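Fuvorix Hand-Crank Can Opener: Four Months In

I bought the Fuvorix in December, after my old opener began leaving a quarter inch of lid attached, like a chad in a disputed election. The Fuvorix page at the time boasted 2,271 reviews, most of them written by people who had clearly never been let down by anything.

It cuts from the side, so the lid lifts off with no sharp edge. The first can took me 4 tries, as you have to lay the thing flat on top and every instinct says otherwise. The instructions run to 12 languages and are vague in all the ones I can read. After that it went fine. Tomatoes, beans, coconut milk, cat food. The crank is long enough that my wrists don't complain, and the handle doesn't get slick.

Dented rims are another story. It skates along, finds the dent and sulks. My neighbor Mahlet Degefa has the Kimness, which chews through dents happily and leaves an edge you could shave with. Pick your injury.
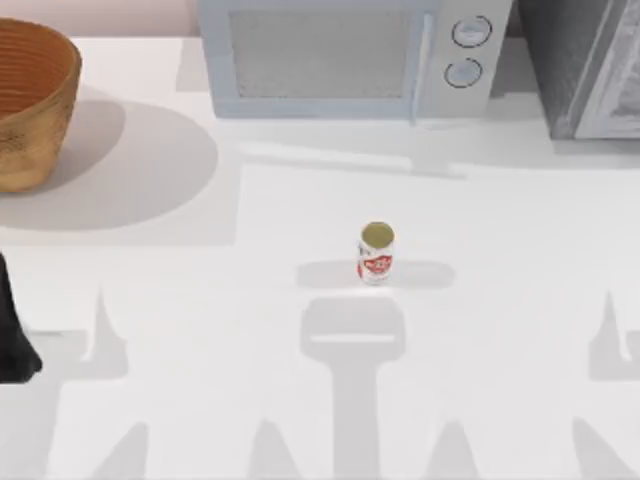

Small can on a white counter, woven bowl in the corner.

Small cans are where it struggles most. The body of the opener is wider than the lid, and you end up gripping the can with two fingers and hope. Tomato paste is a project.

Cleaning: rinse it, dry it, don't put it in the dishwasher. I put it in the dishwasher. There is now a freckle of rust by the wheel.

Four stars, minus one for the paste.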